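Packing and Sorting of Small Retail Goods: Project Report

Prepared by Rocío Mamani and Percy Henao
Supervisor: Edgars Jaunzems

1. Purpose
The project examined how flat snack packets may be gathered from a table into an open basket. It forms part of the Greson module on household and shop storage, which carries 13 credits.

2. Materials
A shallow basket with a raised rim was preferred to a deep box. Red packets were selected for their contrast with the pale maple tabletop, and were laid out face up or face down at varying angles.
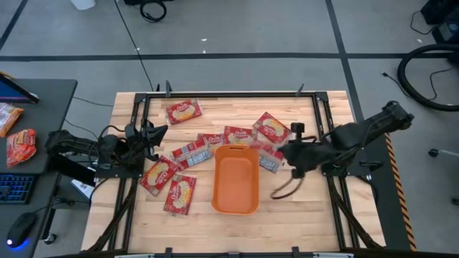

3. Considerations
Packets that overlap are harder to lift singly than those lying apart. Packets close to the basket leave less room for reaching around the rim. The group therefore recorded the layout before each of its seven trials.

The basket itself also affects the work. Rounded corners and a thick rim were noted as useful features, and an oval handle cutout allows it to be carried when full.
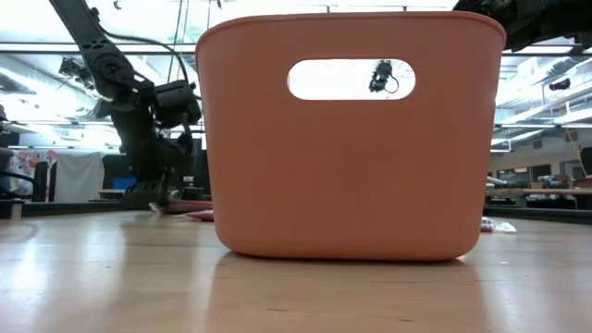
Should the packets be stacked or laid singly in the basket?
Laying them singly is recommended for a shallow basket, as stacked packets tend to slide when it is moved.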